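Can a machine do the chores yet?
Project report, group 5
Dardo Toledo, Celeste Cisternas, Agata Cocco
Supervisor: Cristóbal Alarcón
Handed in 11 August 2020

1. What we wanted to find out

Whether a robot can do a boring job at home or in a shop as well as a person who isn't paying much attention. Not the fancy stuff. Folding towels, filling a shelf, putting glasses away. Our first plan had nine chores in it, Mr. Alarcón crossed out most of them and he was right.

We ended up with shelf filling (shop) and glass hanging (home). Towels got dropped in January, see section 5.

2. What we read and who we asked

Celeste went through the papers, Agata did the interviews. Hipólito Orellana runs the stock room at Saavedra, the kitchen supply store, and let us follow the morning restock twice. His view is that a machine can have the job when it can open a carton that's been taped badly. He also said breakages are not his biggest cost, finding stuff in the wrong place is. We hadn't thought of that at all.

Promeck sent us a brochure and then stopped answering. So no Promeck numbers in here, sorry.

3. Shelf filling

Used the practice shelf at the Culside workshop. Boxes all one size, labels facing front. Arm was slow but it kept going, and it put the labels the right way round more often than Dardo did. We logged 732 boxes over the whole project, 527 of them placed with no help from us. The rest were dropped, crooked or we hit stop becuase it looked bad.

Things that went wrong the most:
- box picked up by the corner, swings, knocks the neighbor
- shelf full but arm tries anyway
- shiny tape on the lid, camera loses the edge

A person does this faster. A person also gets bored, which the arm doesn't, but we didn't have a good way to measure bored.

4. Glass hanging

Much harder. Stemmed glass has to be turned over, then the foot has to go in the holder without the bowl touching the next glass. Plastic would be forgiving, real glass isn't. People do this without looking, while talking. For the machine each part is its own problem - where to grip, how hard, how far to turn, when to let go. 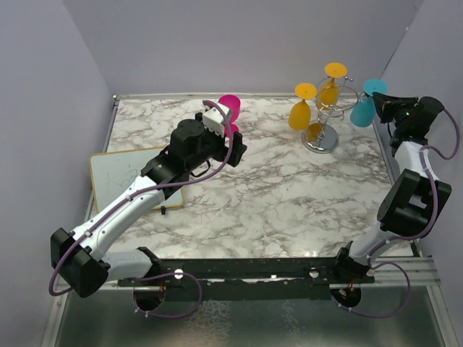

Letting go was the part we underestimated. If the foot isn't seated all the way the glass leans, and opening the fingers gives it one more push. Agata's idea was to wait a moment before opening and then back away in a straight line. Helped a bit. We don't have enough tries to put a percentage on it, so we won't.

Two arms sounds better then one but then they have to keep out of each others way, and the cables need slack too. Most of our planning time went on that.

5. Towels

Short section. Didn't get anywhere. Cloth never lands the same way and our Brullov gripper pads were too stiff to pick up just one layer. Dropped it after 2 weeks.

6. So, yet?

Shop shelf with same-size boxes: nearly, if somebody is nearby. Glasses at home: no, not for us. The rack has to be where the arm expects it and in a real kitchen things get moved all day. Hipólito's taped carton we didn't even try.

Next group should start with the glasses and skip the shelf, and book the workshop early. Log sheets are in the blue folder, Celeste has the key to the cabinet.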